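Kitchen Guides > Flirivine Egg Set > Set-Up and First Use > Section 4

Filed under: Getting Started, Eggs & Breakfast

4. SETTING UP YOUR EGG STATION

Welcome to the fun part! By now you've unpacked everything (Section 2) and washed it (Section 3), so all that's left is to lay the pieces out and get some eggs moving. A good layout makes a surprising difference. Once you've worked this way for a week you'll reach for the bowl without looking, and a dozen eggs for a big frittata will feel like nothing at all.

This section covers the Flirivine Egg Set with the standard bowl (part 142) and the clear storage tub (part 302). If you bought the Cestum tray separately, read 4.4 as well.

4.1 Before you start

You will need:

- the bowl
- the storage tub, with its lid off
- your eggs, any color, medium to extra large
- a damp cloth
- a fork or small whisk

Pick a flat stretch of table or countertop. A smooth surface is great for wiping down, but eggs roll on it, and they roll farther than you'd think! Run your palm over the area and check for crumbs or drips. If the table slopes even a little (ours at Flendside does, toward the window), work with the low side facing you.

Note: Take eggs out of the fridge right before you use them. If a recipe asks for room temperature eggs, see the table at the end of Section 6.

4.2 Laying out the pieces

1. Set the bowl close to the edge where you're standing, on the side of the hand you don't crack with. Right-handed cooks put it on the left.

2. Put the storage tub at the far corner of your work area, on the opposite side from the bowl. This is where shells go, so it should be within reach but well out of the way of your elbows.

3. Leave the middle open. It's tempting to fill it with the salt, the butter dish and the mail. Don't! You want that space for cracking, and for wiping if one goes wrong.

4. Fold the damp cloth and lay it beside the tub, or hang it over the oven handle if you're short on room.

5. Bring over one egg at a time. Keep the rest in their carton until you need them.

CAUTION: Never leave a loose egg on a bare table while you turn away. Hold it, or put it back in the carton.

4.3 Cracking

1. Hold the egg lightly around its widest part. You need much less pressure than you expect, and a firm grip is the most common reason for shell in the bowl.

2. Tap it once on the open tabletop, a short and confident tap. Use the flat surface and leave the rim alone. A thick rounded rim like ours doesn't crack an egg cleanly, and a sharper one pushes bits of shell inward.

3. Move the egg over the bowl, thumbs on either side of the crack, and open it like a little book.

4. Look before you add the next one. The pale inside of the bowl is there for exactly this, and brown shell shows up against it beautifully.

5. Drop the shell in the tub. Wipe the table if anything dripped.

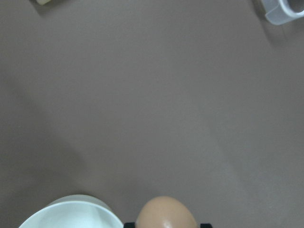
6. Repeat until you have all the eggs you need, then slide the bowl into the open space and beat them there. You'll have plenty of elbow room now, and you can really get the fork going!

Note: To fish out a stray piece of shell, use half of the empty shell as a scoop. It cuts through the white far better than a spoon or a fingertip.

CAUTION: Wash your hands with soap after handling raw egg and before you touch the tub lid, the faucet or anything else in the kitchen.

4.4 If you have the Cestum tray

The tray (part 329) takes the place of the carton and goes behind the bowl. Place eggs pointed end down. It fits the Tennant shelf too, so you can carry the whole thing from fridge to table and back again, and this is hands down our favorite way to do a pancake breakfast for a crowd.

Don't stack anything on a loaded tray.

4.5 Clearing up

1. Empty the shells into the compost or trash. They're wonderful in the garden if you crush them first.

2. Rinse the bowl and tub in cool water. Hot water sets the egg and you'll be scrubbing.

3. Wash both in warm, soapy water. The bowl can also go in the dishwasher; the tub should go on the top rack only.

4. Wipe down the whole table, including the part you didn't think you used.

5. Let the tub dry completely before putting the lid back on.

Note: The tub may turn a bit cloudy with use. This doesn't affect it at all. If it bothers you, soak it in one part white vinegar to four parts water for an hour.

Ready for something to eat? Section 5 starts with soft scrambled eggs and works up to the big baked ones.

Flirivine Egg Set Guide, revised June 2012 | Contact us | Back to top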